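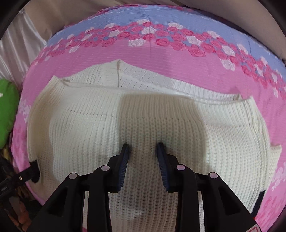 I've been trying to buy fewer clothes since September, and the way I've gone about it is to look after the ones I already have. Mostly that has meant learning how to wash wool.

For years I put everything through at 40 and hoped. I lost two good jumpers that way, and a cardigan my aunt had knitted. Cecilia Agbenyega, who taught the mending class I went to at the library, told us to wash wool far less often than we think. She airs hers overnight on the back of a chair and washes them perhaps 4 times a winter. I now do the same and can't smell any difference, nor can anyone I've asked.

When they do need a wash I use the bath. Cool water, a small squirt of wool wash, 15 minutes' soaking and no rubbing. Then I let the water out and press down on the jumper where it lies. Lifting it by the shoulders while it's heavy is what stretches it. After that I roll it up in a towel, kneel on the towel and lay the jumper flat to dry. Ribbed ones need patting back in at the sides or they dry too wide.

Moths are the other problem. I had holes in 7 things last spring. I've tried cedar balls, which did nothing I could see, and lavender bags, which at least smell nice. What has worked so far is folding clean knitwear into lidded Plastex boxes and hoovering the bottom of the wardrobe once a month.

Next I want to learn to darn an elbow properly. My first go came out as a hard little lump, so I've unpicked it and ordered some thinner yarn.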